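3.2 Safety rules for the kitchen task

Before our group could run the arm in the kitchen of the Findia lab, we had to agree on written rules. At first each of us worked in his or her own way, and this caused small problems. One person changed the speed limit and did not tell the next person. Another person moved an object by hand when the motors still had power. Our supervisor, Amna Bhutto, asked us to stop for one week in January and write down how we work.

We read the chapters on collaborative robots in our course book and made a short list from them. The speed of the gripper must stay under 300 mm per second when a person stands inside the taped line, and the line is 1000 mm from the base of the arm. One student holds the stop button during the whole run and does no other job. Hands come over the counter only after the operator says "clear" and the second student repeats it. 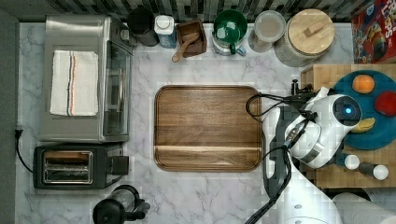
The rules for food and appliances took more discussion. Li wanted to use only plastic fruit, but the group decided that real fruit is allowed if it is thrown away at the end of the session. Appliances must be unplugged from the wall before the arm is turned on. Cables on the arm must be checked by eye before every run, in particular near the joints, and a loose cable means that the session stops.

We also made a log sheet, which we took from the older Fandstead project and made shorter. It has the name of the operator, the start time, the speed setting and a field for remarks. In total we logged 375 runs. In 102 of them the remarks field was left empty, so we cannot say if these runs were without problems or if the operator forgot to write. For the next group we recommend that this field is required.

The full list of rules is in Appendix B.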